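Friday, May 4, 2018
Workshop notebook – Umska mine records

Ledger no. 12
Second day on the wages ledger. The spine is sound but the first gathering has come away, so I worked from the back forward. Entries run by fortnight, with surnames in one column and shift totals in the next. Gion Baumgartner appears as a timberman from page 14 onward, then as a shift boss. His rate changes in November with no note beside it. Leopold Hubmann signs for the pay clerk on most pages but not all.

Number of men
The company's report to shareholders gives 457 on the books at Umska. The ledger gives 743 if the surface labour and the carters are counted. I think the report left out anyone paid by the load, but I can't show it yet. Check against the Plateo smelter accounts, which list the carters by name.

Ore grades
The assay slips tucked in the back cover are in a different hand and use the old colour terms for the ore (grey, dark grey, peacock). Copied as written. Two slips are torn through the figures – left blank in the transcript.

Cloth and supports
Dark cloth goes under the pale slips, folded double. Keep it off the ledger itself, as it sheds.
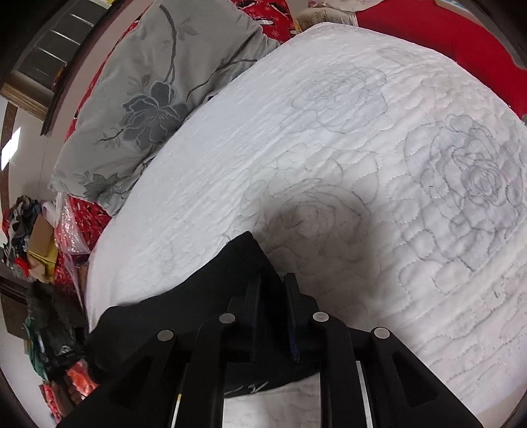 Still to do
Finish the November pages.
Ask the Mumanine archive for the share register.
Label the assay slips and put them in the grey box, second shelf.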